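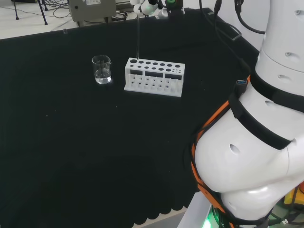
I finally got around to sorting out the glassware for the crystal growing I've been putting off since March. Most of it came in a box of secondhand lab stuff from Jurketti, the surplus place out past Grunavdale. The box cost more to ship than it did to buy.

What I use most is a small beaker with a spout and a thin glass stirring rod. I had been using a jam jar and a chopstick, and they worked fine until I had to pour. The spout makes a big difference. I fill the beaker halfway at most, so the rod can stand in it and I can stir without slopping anything over the rim.

The test tube rack is the white kind with holes in several sizes. I like it more than the wire one I had before. My long thin tubes used to lean over in the wire rack and knock against each other. In this one they stand up straight – you just have to pick the right hole. I tried one in a hole that was too tight and had to wiggle it back out, so now I check the fit with an empty tube first.

I put a black cloth down before I start. Clear glass on a pale tabletop is hard to see, and I've knocked over enough of it to know. On black I can find the rod right away. Spilled salt shows up well too. The cloth goes in the wash by itself afterward.

Next I want to try alum. My notes from last time say 200 grams, but I didn't write down how much water, so they aren't much use. I also need a brush that fits the narrow tubes. The Hindix one I ordered is too fat by a hair.

3 comments
Share this post
486 shares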